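Archives > Flarnum-sec > July > Password dump thread

Subject: Re: Tokar forum dump, old hashes
Date: 7/2/21

On the list, Bokness wrote:
> I went through the Tokar dump last night. The file has 3000 lines and
> most of them are unsalted MD5. Is there any point in warning people
> when the forum closed years ago? Half the addresses must be dead by now.

I think there is a point. The forum is gone but people keep the same password for a long time, and the ones who used it on Tokar may well have used it for their mail.

I ran the file against the short word list, the one kept on the Ouali mirror. It matched 723 entries. Of those, 469 were eight characters or less, all lower case. You don't need special hardware for that, my old desktop did it while I was making dinner.

The later accounts look different. They have a salt column, so somebody did change the login code at some stage, but the old rows were never converted. If you still have a copy of the forum source, check the login script and see if it rehashes when a user signs in. My guess is that it does not.

Please don't post the file itself or any part of it to the list. The archive is public and gets indexed. Line counts and hash types are fine - addresses are not.

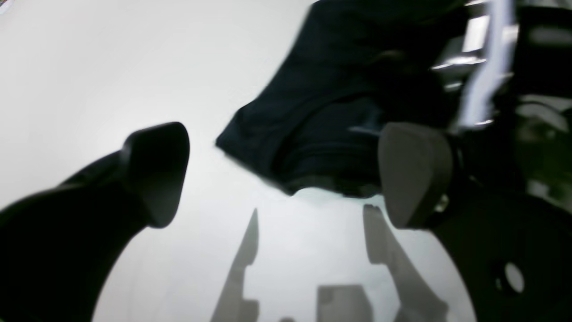 What should a former Tokar member do first?

Change the mail password, then any other account that shared the old one. Turn on two-step login where it is offered.

I can write the notice if Bokness sends me the text used last time. Plain text please, my reader still mangles the other kind.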